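Week 6 handout: Password reuse and credential stuffing
Course: Everyday Computer Security, Trovcombe Adult Learning
Last updated: October
Filed under: Course Notes, Accounts & Logins
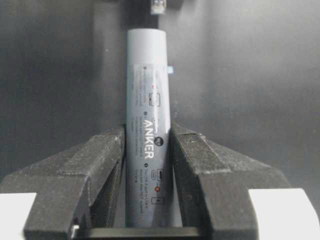
Reading time: 3 min

These notes go with the second half of the unit on accounts. Read them before the lab. Section 4 has the work to hand in.

1. What credential stuffing is

Credential stuffing means taking usernames and passwords stolen from one site and trying them on other sites. The attacker does not guess. Each pair was a working login somewhere, and many people use the same password in more than one place.

Keep it separate from two related attacks:

Brute force: many passwords tried against one account.
Password spraying: a few common passwords tried against many accounts.
Credential stuffing: one known pair per account, tried across many accounts and many sites.

The difference matters for defense. A lockout after 10 wrong tries slows brute force. It does very little against stuffing, where each account may see only a single attempt.

2. Case for discussion: Brulis

Brulis is a small online store for craft supplies. One night its login page received 2997 attempts in under an hour. Most failed. Roughly 30 succeeded, and the attacker changed the delivery address on several of those accounts.

Nothing had been stolen from Brulis itself. The pairs came from an old leak at a forum called Radwan, where some of the same customers had signed up years earlier. Moataz Badawi, who ran the store's website, first looked for a break-in on the server and lost most of the morning to it. Widad Majali in customer service noticed that every affected customer she called had used the password somewhere else.

Points to bring to class:

Which log entries would have shown the attack sooner?
The attempts came from many addresses, so blocking one address was no help. What else did they have in common?
Brulis reset the passwords of the affected accounts only. Should it have reset everyone's?

3. Defenses

For users, the main defense is a different password for every site. Few people can remember that many, so use a password manager. In the lab we use Undier, but any manager that creates random passwords will do. Turn on a second login step wherever it is offered, starting with email. Whoever controls the mailbox can reset most of the other accounts.

For site owners:

Check new passwords against lists of known leaked ones and refuse matches.
Ask for a second step when a login comes from a new device.
Limit the overall rate of failed logins as well as the rate per account.
Email the customer at the old address when an address or password changes.

A CAPTCHA raises the cost of an attack but does not end it. Do not list it as your only measure in the assignment.

4. Lab and assignment

Othmane Younis will hand out a practice log with 1000 login records. Work in pairs. Mark the records you think belong to a stuffing attack and write one page on how you decided. Include at least one record you were unsure of.

Do not try any of this on a live site, including your own employer's, without written permission. Testing other people's logins is a crime in most places even if you change nothing.

Questions about the log go to Othmane. Questions about deadlines go to Nesma Ouazzani.

Next unit: recovering a hijacked account.

Shares: 10 | Comments: 2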